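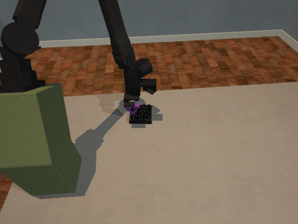
A reader in Wasthorpe writes that she gave up on sorting bricks by color years ago and her evenings got better. Sort by shape, she says, color you can pick out with your eyes, shape you have to dig for. She's right. I did it the wrong way for ages. So, toy brick tips, all in one place, quick as I can before the school run.

Washing

Warm water, not hot. Hot warps the thin plates and then nothing sits flat again. Squirt of dish soap, big bowl, swish, leave 9 minutes while you do something else. Old toothbrush for the gunk between studs. Anything with stickers, motors or lights stays OUT of the bowl, wipe those with a damp cloth.

Mesh bag in the washing machine does work, cold and gentle cycle, zip tied shut. It is loud. Did it once and lost a few tiny round ones in the door seal anyway. Check the seal.

Drying

Spread on a towel, studs down so the water runs out of the hollow side. Overnight is best. Salad spinner first if you have an old one, takes most of the water off. No hair dryer, no radiator, no oven (someone asked). If you put them away damp they smell like a pond by March.

Yellowed white bricks

Sun did that. Soap won't fix it. There's a peroxide method all over the internet and I've tried it, it goes patchy and some pieces came out brittle. I just use the yellow ones on the inside of things now.

Stuck plates

Two thin plates pressed together, the worst. Don't use your teeth, you'll mark the plastic and probaly the tooth. Put a bigger brick on top, another on the bottom, and rock them apart. Still stuck? Ten minutes in the freezer in a bag, then try again. Butter knife is a last resort, it leaves a dent every time.

Storage

What I've settled on:

Shallow drawers beat deep tubs. In a deep tub the small stuff sinks and the whole lot gets tipped on the floor.

Clear fronts if you can. The Rimero stacking drawers I have are see-through and the kids put things back, more or less.

Small plates and tiles go in a lidded box with dividers. The Zormont one I bought has a lid that actually shuts tight. Survived a fall down the stairs.

Instructions in a ring binder, plastic sleeves, one set per sleeve. Write the set number on the sleeve with marker. My two most-wanted are 654 and 987 so those live at the front.

Half-built things get a baking tray each. Slide the tray under the couch at dinner time, slide it out after.

Build on a light, plain surface, dark pieces show up much better than they do on a patterned rug.

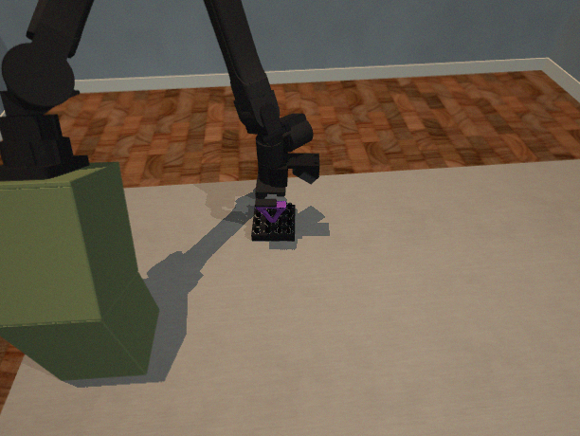
Picking up off the floor

Old bedsheet down BEFORE anyone starts. Grab the corners, lift, pour. Done in a minute.

No sheet down? Dustpan and a soft brush, a clean one kept just for this. Wide stiff card works too. For under the furniture, pull a thin sock over the vacuum hose and hold it on with a rubber band, pieces stop at the sock.

Do the edges of the room last, they all roll there.

Buying used

Flea market on Figueroa is where I get mine, early, 3 bucks a bag. Smell the bag first. Smoke doesn't come out in one wash, sometimes not in two. Feel for sticky. Bite marks are fine for wheels and foundations, not for anything that has to grip.

Have to run, will add the bit about fixing cracked hinges when I get teh chance.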